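Home Courses Handouts Reading List Contact

Wooden Tops, Part 2: Looking, Cleaning, Oiling

Hello again, everybody! Part 1 was all about buying timber and gluing it up, and I know a few of you were a bit glassy-eyed by the end of the glue chapter (me too, and I wrote it). This half is the fun half. We take a top that already exists and has already been worked on, and we learn to read it before we go anywhere near it with a rag or a scraper. Bring an old T-shirt and the notebook from last time. I've got spare pencils.
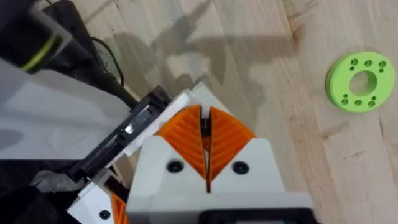 Cadi Voyle
Notes for the Rornness evening course, April

1. Reading the top

Most people look at a table from where they sit, straight down the boards, and see one big blond rectangle. Go and stand at a corner! With the joints running away from you on a slant you pick up far more: where one board stops and the next begins, which ones have a busy grain and which are nearly plain, where the knots are. Small knots in a butcher-block top are fine. I like them. What I want you to do is press a fingernail gently at the rim of each one and feel for a gap, and if you find a gap, write it down and leave it alone until we get to filling.

Then smudges. There are always smudges on a pale top that people work at, and you'll want to rub them straight off. Please don't, not for ten minutes. A smudge tells you something about how the top is used: a line of them near the front means forearms, little dark dots usually mean metal dust or pencil, and a gray haze that won't settle on any one spot is very often just the finish wearing thin. Sketch them. Your sketch doesn't have to be any good, mine look like maps drawn by a pigeon.

Fouad Morsy (he taught this before me, and a lot of you had him for joinery) used to do the whole survey with a flashlight laid flat on the wood. Low light across the grain shows every ridge and dent. I still do it that way, and I do it at 4 p.m. in winter when the room is getting dim anyway.

2. Patches that look damp

Now the one I get the most questions about. You see an area a shade darker than the rest and you think, oh no, somebody left a cup. Maybe! But it could be any of these, and from a few feet away they look very alike:

- real water, sitting on the surface or already in the grain
- oil, either spilled or put on unevenly
- a shadow, especially a soft-edged one from something held over the table
- the wood itself, where one strip is simply darker

You can sort them out quickly. Move the lamp first. A shadow moves and nothing else does. Next, the dry paper towel, folded once and pressed flat for a slow count. Then the back of your hand, which feels cool on water and not on oil. If all of that gives you nothing, you're looking at timber color and you can stop worrying about it and have a biscuit.

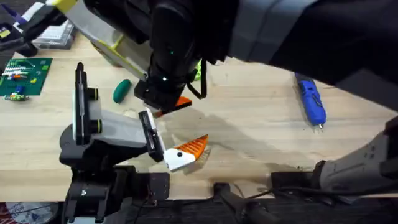

If it is water, blot, don't wipe. Wiping drives it along the grain and you end up with a long stain where you had a short one. Blot, prop a window open, and wait a full day before you decide anything. I have seen a perfectly good top sanded in a panic at lunchtime when it would have dried out by supper. (All right, it was my top.)

If it's oil, warm soapy water on a well-wrung cloth, going with the boards, then a second cloth with plain water, then a dry one. Three cloths, and keep them in that order on the bench or you'll mix them up. Essam Soliman mixed his up last term and polished soap into a tabletop for a quarter of an hour while the rest of us watched, and he has very kindly let me put that in the handout.

3. Color against pale wood

A short section, and mainly for those of you doing the Salon option, where you style a surface as well as repair it.

Pale beige wood is a wonderful background. Anything saturated jumps out on it: put down orange and it looks hot, put down white and it goes quiet and a bit cold, put down lime green and you'd spot it from the far end of the corridor. Nayara Arruda did a whole project on this and kept small bright parts on a light top on purpose, with the idea that you'd never lose one. Black is the tricky color, funnily enough. Black screws and washers show up fine in the middle of a board and then vanish next to a knot.

Holes do something nice as well. A flat ring with a big opening in the middle lets you see the wood through it, and your eye compares the bit inside with the bit outside, so you suddenly notice a golden streak or a seam you'd missed. Try it at home with a jar ring or a roll of tape. Slide it along one board slowly and write down each place where the color changes. Once you've done that a few times you'll start seeing warmer streaks in every pale table you sit down at, and your family will get tired of it.

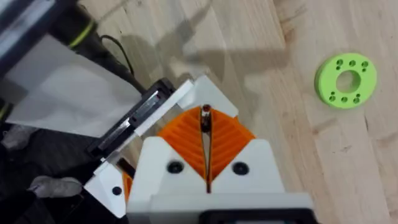 4. Oiling

We'll be using the Polturier oil, the plain one, no tint. I've asked for enough for everyone but do share, please, a little goes a very long way.

Dust first. Vacuum with the brush head, then a barely damp cloth, then leave the top until it's properly dry. Take everything off it, too, even the things you think you can work around. You can't work around them. You'll get a neat pale footprint of your pencil pot and it'll be there until next year.

Start with a puddle no bigger than a coin and spread it with the T-shirt, along the boards, out to the ends. Keep a wet edge and keep moving. The end grain will drink it, so go back to the ends once more before you stop. Leave it for the time on the tin and then wipe off everything that hasn't soaked in, and I do mean everything, until a clean patch of cloth comes away clean. Sticky tops come from people who felt sorry for the leftover oil.

Hang the rags flat outside to dry, opened out, never bunched up in the bin. Oily rags can heat up all by themselves and catch fire. I'll be nagging about that at the door.

Don't go mad with the abrasives in between coats. I know some of you own 2,000 grit and want to use it, and it feels gorgeous, but on a working table you won't see the difference after six weeks.

5. For next time

Pick one top you can visit twice, in daylight and in lamplight, and bring both sketches. Kitchen tables count. Nouhaila Ait Ali has offered the big one in the Hồ room if you haven't got wood at home, just ask her for the key before you go up.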